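Miércoles por la noche

Querido diario, o querida libreta, o quien sea que acabe leyendo esto en mi blog: estoy muerta. Muerta pero contenta, que no es lo mismo que muerta a secas. Llevaba toda la semana diciendo que iba a poner orden en la zona de la mesa y del sofá, y toda la semana he cenado de pie en la cocina para no tener que mirarla. Hasta hoy.

La culpa la tiene el cumpleaños de la niña de Dilani. Me ofrecí yo solita a preparar los globos y las bolsitas de chuches (¿por qué hago estas cosas? ¿por qué levanto la mano?) y desde entonces la mesa del salón ha sido un almacén. Llega una caja, la abro, saco lo que me hace ilusión y lo demás se queda ahí. Llega otra y lo mismo. Y encima están las meriendas, que una no puede inflar globos con el estómago vacío.

Por la mañana

Empecé tarde, ya con el segundo café. Dilani me había mandado un audio larguísimo con los detalles de la fiesta: que al final la hacen en casa de Gayan, que tiene patio; que van a ser 10 niños; que Fraser se encarga de la música, y que por favor nada de purpurina, que la última vez Gayan estuvo barriéndola hasta agosto. Apuntado. Nada de purpurina.

Lo de los globos tiene su miga. Yo quería una guirnalda de esas grandes que van de lado a lado de la pared y me puse a mirar cómo se hacen. Hay quien los ata con hilo, hay quien usa una tira de plástico con agujeritos y hay quien los pega con unos puntitos adhesivos. A mí lo del hilo se me da fatal, siempre acabo con un nudo del tamaño de una nuez y los dedos morados, así que tiré por lo del pegamento. Amna dice que la mezcla de las dos cosas es lo que mejor aguanta: tira para el esqueleto y pegamento para tapar los huecos con globos pequeñitos. Le voy a hacer caso porque hizo una para la inauguración de Herkwood, la tienda donde trabaja, y quedó preciosa, toda en tonos melocotón. ¡Qué envidia de guirnalda!

Los colores los hemos peleado lo suyo. La niña quería morado, la abuela quería rosa, y yo propuse los dos con un poco de blanco por medio. Aprobado por WhatsApp con tres corazones y un pulgar. El pulgar era de Nimal, que contesta a todo con un pulgar, lo mismo a una boda que a una factura.

Después de comer

Comí unas lentejas de bote (ricas, no me juzgues) y me puse con el sofá. Digo el sofá pero quiero decir la ropa del sofá. No sé en qué momento el sofá se convirtió en armario, pero lleva ya una temporada ejerciendo. Todo gris y todo oscuro, por cierto. Cuando ves tu ropa en montón te das cuenta de que te compras siempre el mismo jersey. Encontré uno de Plodeo que daba por perdido desde la mudanza y me lo puse en el acto, con el calor que hacía.

Doblé un rato. Luego me cansé de doblar. Luego me senté encima de lo que quedaba por doblar y vi medio capítulo de la serie de las panaderas, que está en lo mejor: la hermana mayor ha vuelto y no saluda a nadie. Cuando me quise dar cuenta eran las cinco y no había tocado la mesa.

Me puse una infusión, puse el podcast de Bielecka (el episodio de las estaciones de tren, que ya lo había oído y me da igual) y me fui de cabeza.

La mesa, por fin

El mantel es el de cuadritos rosas y blancos, que compré pensando en desayunos monísimos con fruta cortada y que hasta ahora ha visto sobre todo cartones y bolsas de aperitivos. Mi intención era hacer tres grupos: fiesta, comida y basura. Fácil, ¿no? Pues me pasé un buen rato discutiendo conmigo misma si una bolsa de chuches es fiesta o es comida. Es fiesta si llega al cumpleaños. Es comida si me la como yo antes.

La caja de SF Express la dejé abierta encima de la mesa para ir echando dentro lo de la guirnalda, y delante fui amontonando las bolsas: la morada grande con dibujos como de uvas, la roja apoyada en el cartón, una plateada y azul asomando por detrás. Y con tanto morado y tanto brillo casi no veo lo más importante de todo, que es un sobrecito de nada, blanco con la banda roja, donde pone «balloon glue». ¡El pegamento! Yo ya estaba a punto de pedir otro.
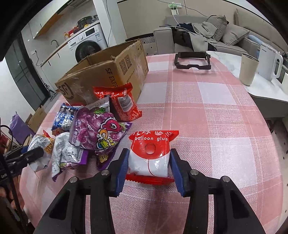 Lo que queda por hacer

Lo apunto aquí, que si lo apunto en un papel suelto el papel acaba también en la mesa.

Guardar el pegamento en la caja y no moverlo de ahí. Repito: no moverlo de ahí.

Preguntarle a Gayan si en la pared del patio se puede colgar algo o si tenemos que llevar nosotros un soporte. Me suena que había dos ganchos, pero igual me los estoy inventando.

Llamar a la pastelería Hitura para confirmar la tarta. Dilani dice que ya llamó ella, pero lo dijo con una voz que no me convenció nada.

Comprar más bolsitas de papel. Las que tengo son monas pero enanas, no cabe ni un paquete de galletas de los pequeños.

Terminar de doblar. Ay.

Ah, y lavar el mantel antes de que venga Amna el viernes, no, mejor antes, que se me olvida.

Ya desde la cama

Me ha escrito Fraser preguntando si a los niños de seis años les gusta el jazz. Le he dicho que lo pruebe y que tenga preparada otra lista por si acaso. También me ha preguntado si los globos los inflamos allí o los llevamos inflados, y me ha dejado pensando, porque en mi coche no cabe una guirnalda ni de broma. Habrá que ir pronto e inflar en el patio. Nimal tiene un inflador eléctrico que hace un ruido de mil demonios, le he pedido que lo traiga y me ha mandado un pulgar.

El salón se ha quedado a medias, la verdad, pero es una mitad mucho mejor que la de esta mañana. El sofá ya tiene hueco para una persona, dos si se llevan bien. Voy a apagar, que mañana madrugo y todavía no he buscado los zapatos.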